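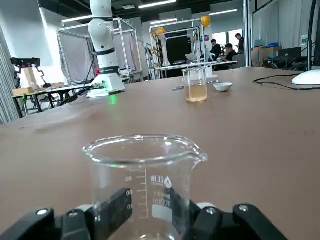

Skaten is the second eau de toilette from Grarkcombe, and the first one we can wear to dinner. It opens on bitter orange and black pepper, goes quiet for a few minutes while you wonder if you wasted your money, and comes back as cedar, dry tea and a little smoke. Every batch starts as a trial small enough to fit in a glass beaker marked in white up to 100 ml, with a lip for pouring and plenty of room for second thoughts. There were 37 trials of this one. Number 36 smelled like a wet saddle and still has its fans.

Who it's for
People who like woods but don't want to smell like a lumber yard. It was sold as a men's scent for its first season, until we noticed who was buying it, and now the label just says Skaten.

How it wears
Expect about 6 hours on skin, longer on a scarf, and close to forever on a car seat. Two sprays will do. Four sprays will also do, but you'll be riding in the elevator alone.

Notes
Top: bitter orange, black pepper
Heart: black tea, clary sage
Base: cedar, vetiver, birch smoke

Sizes
Travel spray, 10 ml
Bottle, 70 ml
Refill pouch, 300 ml (funnel included, steady hands not)

The bottle is plain glass with a screw-off pump, so you can refill it at home. The cap comes from Ziółkowski and is much heavier than it needs to be. Please don't drop it on tile. We sell replacement caps, and we sell more of them than we'd like.

Goes well with
Zerville, our older and louder scent, if you spray that one first and give it ten minutes. The other way around smells like a fruit stand on fire.

Shipping and returns
Each full bottle ships with a sample vial. Try the vial first. If you don't like it, send the bottle back sealed and we'll refund it. Opened bottles can't be returned, even if your sister hates it. The next batch ships in September.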